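1/ ok spice rack thread because three people asked and I am procrastinating. it's long. sorry. mute me

2/ background: moved my dry stuff out of the cupboard in August. cupboard was a mess, bags inside bags, a chili powder older than my lease. everything goes in clear glass now or it goes in the trash

3/ rule one. one jar out, look at it, decide, put it back. do NOT empty the whole lot onto the table at once. did that the first time and ate dinner standing up 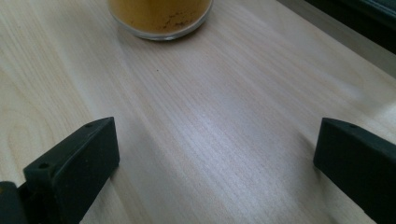 turmeric or mustard, place your bets

4/ and yes that is the whole problem with clear glass. pretty, but everything yellow is the same yellow. Juwita Setiawan swears she can tell by color. she has put mustard powder in a golden milk. I was there, I drank it

5/ so: smell first, label second. masking tape on the BOTTOM of the glass, not the lid. lids travel. I swapped two lids once and had cinnamon on eggs for a week before I figured it out

6/ clumps. if you get little darker lumps in a powder, tip it through a tea strainer. don't dig at it with a spoon, you just make smaller lumps. if it smells like nothing after that, it's done, let it go

7/ Ikhsan Hidayat wants to know about rice grains in the jar to stop clumping. works ok in salt. in powders I just end up picking rice out of my curry so no

8/ table thing. I do this on bare pale wood and people keep telling me turmeric will stain it. it will. wipe it right away with a dry cloth FIRST, then a damp one. damp first makes paint

9/ little dark crumbs everywhere is just life with spices. I do a pass at the end
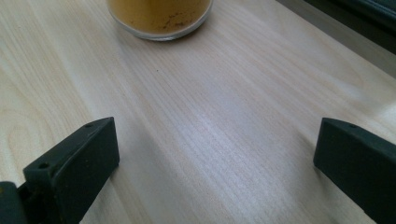 10/ WHERE STUFF LIVES
two levels. the open black metal stand on the table, and the dark tier above. jars I can see through go up top. I use the stuff at eye level, I forget the stuff down low, that's just how my brain is

11/ white screw tops for the upper tier, all the same if you can. mine are from Canutico, bought 6 and of course needed more. Þórarinn Hafþórsson uses old jam jars and his look better than mine, annoying

12/ don't fill to the top!! half is fine. half a jar of grains pours nicely, a full one goes on the floor. ask me how I know. (the floor was carpet)

13/ the orange one next to the pale one is my favorite pair up there, no reason, just like the colors togehter

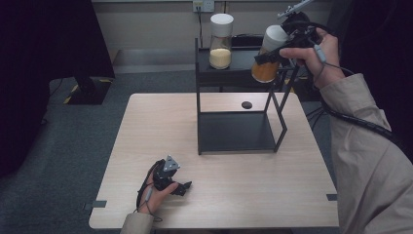

14/ WHAT I'D DO DIFFERENT
buy less. I had 583 grams of paprika at one point. one person. who was that for

15/ also measure the shelf before you buy jars. obvious - I didn't. had to send a set back to Guldale and the shipping cost more than the paprika

16/ total time for the whole clear out was 105 minutes including a snack and one phone call w/ Honeylyn Lumanlan, who talked me out of alphabetical order. she's right. put it by how often you grab it. mine would start with allspice and I've used allspice twice

17/ upkeep: 60 seconds when I get home from the store. new bag in, tape checked, lid on. if I skip it the bags come back. they always come back

18/ someone in my dms asked about whole vs ground. whole if you own a grinder and will really use it. I own one. I don't use it. ground

19/ oh and keep it off the stove side. steam gets in every time you open a lid over a pot. scoop into your hand or a spoon away from the heat, then add

20/ ok that's it, going to go sniff the yellow one again. if anyone has a good use for old paprika pls reply, there is still so much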